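Planning for equipment: lecture notes, week 8
Notes by Mamta Prajapati, Thursday, May 2, 2024
14 shares | 2 comments

Read these before the seminar. They follow the order of the lecture, except that I have moved the part on spares forward, as I ran out of time for it and it matters more than the part on leasing.

Where we left off

Last week Remzi Türkmen took you through the business case template. You will have noticed that it has one box for "purchase price" and one box for "expected saving", and that if the second number is bigger than the first the form turns green. I have sat in a good many meetings where a green form was treated as proof. All it proves is that somebody typed two numbers. This week is about what should have been typed in and wasn't.

The running case is still Wellow, the serviced-flats operator. Wellow wants arms in the shared kitchens to clear and reset worktops between guests: mugs back on the shelf, coasters stacked, surface wiped. They have a quote from Drikau for the arm and a quote from Oltix for the gripper and the wrist camera. Huet would do the fitting. Three suppliers, and so three sets of terms, and three places to be sent when you ring up with a fault. Keep that in mind when someone tells you a mixed purchase is cheaper.

1. The price of the arm is the easy number

Suppliers are happy to give you this one. It comes on good paper. For planning purposes you should write it down and then leave it alone for an hour while you look for the rest:

- mounting, and whatever has to be done to the worktop or wall to take it
- power, network, and somebody to sign off both
- the gripper, which is often quoted apart from the arm
- the camera, its cable and its cover
- software, first year and every year after
- training for staff, and again for the staff who replace them
- the weeks in which the old way and the new way are both being paid for

The last line is the one students drop. Wellow's first draft assumed that cleaners' hours would fall on the day the arm was switched on. I don't know of any site where that has happened, and when I asked the Drikau sales team to name one they offered to get back to me. That was in February.

2. Wear parts

Gripper finger pads wear. The quote we are using puts a set at £700 and says to change them "as required". Required by what? Ask for the number of grasps the pads were tested to, on what material, and how hard they were squeezing. A pad that lasts well on cardboard boxes may have a short life on glazed mugs. If the supplier can't say, you put your own figure in the plan and mark it clearly as a guess. A guess with a label on it can be argued with. An empty cell gets read as zero.

Mahfuz Bhuiyan asked after the lecture whether one could simply buy cheaper pads from another source. Possibly, yes. Read the warranty first. Oltix's terms are silent on it, and I would want that silence turned into a written answer before the order goes in.

The same goes for camera covers, which get splashed, scratched and wiped with whatever is under the sink. Wellow was quoted £500 for a replacement camera unit, fitted. The quote does not say how long the visit takes to arrange, and a kitchen with a dead arm bolted to the counter is worse than a kitchen with no arm at all. It takes up space and the cleaner has to work round it.

3. How many spares?

Textbooks will give you a formula. It is a decent formula and it needs a failure rate, which for new equipment you will not have. So people borrow the failure rate from the brochure. Please don't.

What I suggest is duller. Ask how long delivery takes. Ask how many sites share the part. Then ask what the site does on the days in between, and cost that too. For Wellow, Sunita Nigam's group proposed 2 spare grippers across the whole estate. I think that is too few if delivery is slow and a waste of money if it is quick, and the group had not asked which. They have now been told to ask.

4. Does the job on the quote match the job on the counter?

This is the part of the lecture I care about most. A quote is written against a task description. Wellow's said: "Pick up mugs from kitchen surface and return to storage." It is one sentence and it hides most of the money.

Think what it leaves out. Mugs of which size and colour? Standing up, or in any position? On a bare surface, or on top of other things? Under what lighting? A supplier who tests with one upright white mug on a plain matt bench can say in good faith that the arm picks up mugs. You will then pay extra, under the heading of "site tuning", to have it pick up yours. Site tuning was not in Wellow's draft budget. Huet charges for it by the day and will not cap the number of days, and in their position I wouldn't either.
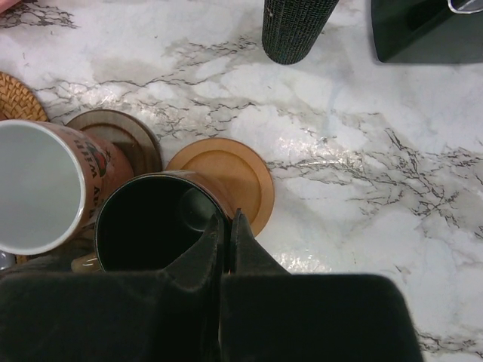
Fig. 1. Wrist camera view, mugs and coasters on a marble-patterned counter.

Look at Fig. 1 with the quote beside you and ask what each thing on the counter would do to the price. One mug is on its side. The black one is partly over a light-wood coaster, and its inside is dark, so a camera has little to go on when it comes to depth. There is glare on the counter, and the dark veining runs behind the coasters and right across. None of this is unusual for a kitchen, and none of it is mentioned in the task description. Note also how much of the view the gripper itself takes up. If the software has to see the mug at the last moment before grasping, somebody should ask whether it can, and whether a second camera is about to appear on the invoice.

And coasters. The draft says "coasters stacked" in the covering letter and doesn't mention coasters in the task description at all. Is a flat disc within what the gripper can pick off a smooth top? Perhaps. It was never priced, so you can be sure that it was never promised.

Shakuntala Kanaujia made the opposite point in the seminar and it deserves a fair hearing. If you write every case into the task description, the supplier prices every case, adds a margin for fright, and you end up with a quote so large that the project dies. She would rather start loose and fix things as they come. I accept that this happens. My answer is that a project which only survives because the costs were kept off the page ought to have a hard time. Still, she is right that the description should have an order to it: things the arm must do, things it may fail at and hand to a person, things left out. Price the first two.

5. Acceptance

Hold back part of the payment until the arm has done the work on your own counter, with your own mugs, placed by your own staff. The supplier should not lay out the test. Agree beforehand what counts as a failure – a dropped mug, a mug left behind, a mug put away dirty – and who writes it down. Wellow's draft contract says acceptance follows "a successful demonstration". Strike that out. A demonstration is run by the person who wants paying.

Leasing: see the reading list. Short version, a lease moves the risk of breakdown only if the contract says so, and most that I have read don't.

For next week

In your groups, rewrite the Wellow task description on one side of paper. Then rework the budget with at least 8 cost lines, marking each as quoted, measured or guessed. Bring both. If more than half your lines are marked "quoted", expect questions about where the guesses went. Remzi is taking the second seminar group, same room.

2 comments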